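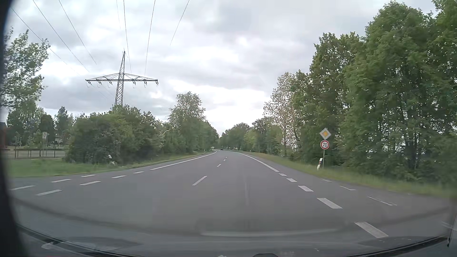

1/
I promised to write about the road from Zullalden to Trorkar, because three people asked me if it is worth to go that way and not by the motorway. My answer is yes, if you like trees and you are not late.

2/
The first thing to know: it is a priority road. You will meet the yellow diamond sign, and at one place it stands together with a 70 under it. Please take the 70 seriously. There are openings on both sides there, and the solid edge lines change into short thick blocks. When I see these blocks, I take my foot from the gas before I even think.

3/
I learned to drive in another country, where the edge of the road was mostly a matter of opinion. So I have a great love for white lines. Maybe it sounds silly. But a clean line on the left, a clean line on the right and dashes in the middle make me calm like a cup of tea.

4/
After this comes the part I like best. The road goes straight and the forest comes close to it. Leafy trees, very high ones on the left side, and then they become lower and lower until they are only a green stripe at the end.
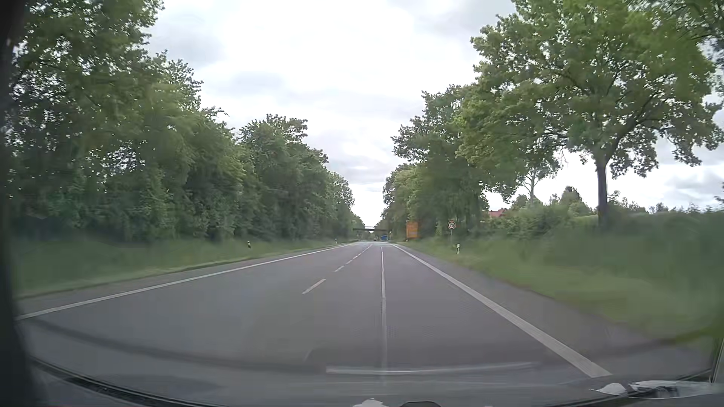

5/
Practical things now. There is no fuel station between the two towns, so fill the tank in Zullalden. The Solanki bakery opens at 7 and has coffee to take with you. I always buy one roll with cheese and one with poppy seed, and the poppy seed one never arrives in Trorkar.

6/
About the surface. It is asphalt and I find it comfortable, but look for the pale seam which runs along the right lane. In a car I do not feel it at all. My neighbor rides a motorcycle and he prefers to keep a little away from it -- he says his front wheel becomes "curious".
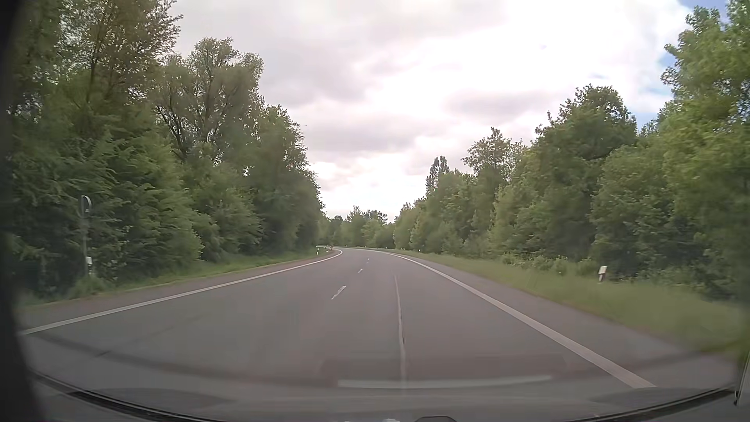

It is the same with me on the bicycle, only slower. I tried this road by bicycle one time in May and I will not repeat it. The paved shoulder on the left is narrow, and when a truck wants to pass you, you begin to think about your whole life.

7/
Someone asked about the bends. They are soft. What you must remember is that the trees hide the rest of the road, so you cannot see who is coming from behind the corner. I do not overtake there, also when the center line is broken and permits it. To win 300 meters is not a reason.

8/
The small white posts on the grass are my favorite detail. Some of them lean a little, like people waiting for a bus. In fog they are very useful, you go from one to the next one. In January I came home this way in thick fog and I was speaking to them aloud. "Thank you. Thank you. And where is the next?"
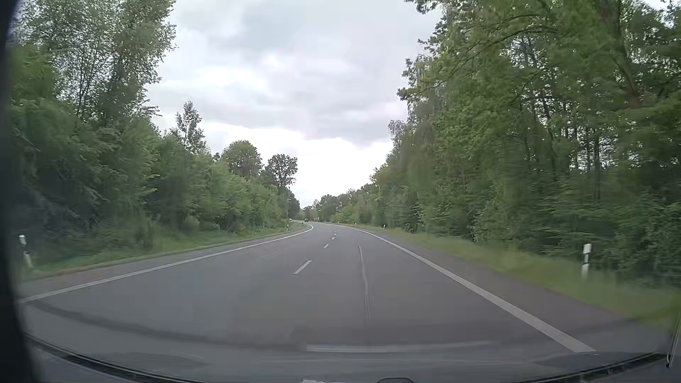 Between Zullalden and Trorkar, road 624. Gray sky, green everything else.

9/
For the ones who want to stop: do not stop on the shoulder to take photos. There is a parking place with two benches after 17 kilometers, on the right side when you come from Zullalden. The sign is small. If you pass it, continue to Trorkar and do not turn around on the road, please.

10/
Which season? I would say the end of summer, when the leaves are still thick and the grass on the side becomes a little yellow. Cloudy weather is better than sun in my opinion. With low sun the light jumps between the trees and my eyes get tired very fast.

11/
Next time I will write about the other side, from Trorkar to the lake at Trorkia. That road is narrower and has more holes, and I need to drive it once more before I say something bad about it. If you know whether the ice cream place is open again, write me below.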